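Reading time: 4 min

Packing a flood relief box that gets used on day one

Our street has sent boxes after three floods now, and every time I learn something new about what people can use and what ends up in a heap behind a school gym. I love this job! It's a Saturday-morning kind of happiness at any hour of the week, tape gun in one hand and coffee in the other. So these are my notes, mostly from the packing tables at the Skirnstead hall, plus a few things I got wrong at home.

Start with the carton. A small, strong one beats a big one every time, because somebody at the far end has to carry it up a muddy path. I keep mine under 39 pounds, and I weigh it on the bathroom scale (step on holding the box, step on without it, subtract). Double tape the bottom seam and run the tape well up both sides.
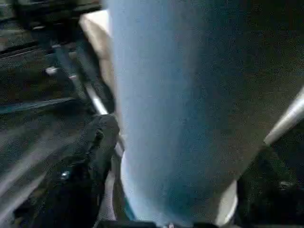

Line the carton with a heavy trash bag before anything goes in, and leave enough at the top to twist and tie. Cardboard soaks up water fast on a wet dock. With the bag inside, the carton can fall apart and your towels will still be dry.

Now the fun part – filling it. One kind of thing per box, please! I used to make lovely mixed boxes, soap and socks and a can opener, and then the people sorting in Dusen had to open every single one. A box marked TOWELS goes straight to someone who needs towels. Roll them, don't fold them, and stand the rolls on end so you can see what you've got.

Soap deserves its own box. It gets into everything, and rice that tastes of lavender is a sad thing. I wrap bars in newspaper, four to a bundle, and 100 bars is a good heavy boxful.

For buckets, pick ones with lids that snap. Fill the inside with scrub brushes, rubber gloves, cleaning cloths and clothespins, then tape the lid down in a cross. The crew in Benau asked us for clothesline too, and I'd never have thought of it.
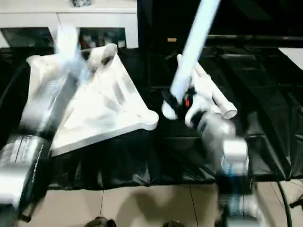
Labels go on two sides and the top, in fat black marker, with clear tape over the writing. Skip the paper stickers, they slide right off when damp. Write what's inside, how many, and the size if it's clothing. Boonchu, our shipping outfit, also likes a number on each box that matches a list, so I keep a notebook going. Last November we got to box 99 and ran out of tape!

Check with your drop-off point before you buy anything. Lists change from one day to the next, and sometimes what they want most is money for fuel. Give them that, and save your towels for the next call.

Sign up for our newsletter and get new tips by email. You can unsubscribe at any time.

Contact | Copyright, all rights reserved | Back to top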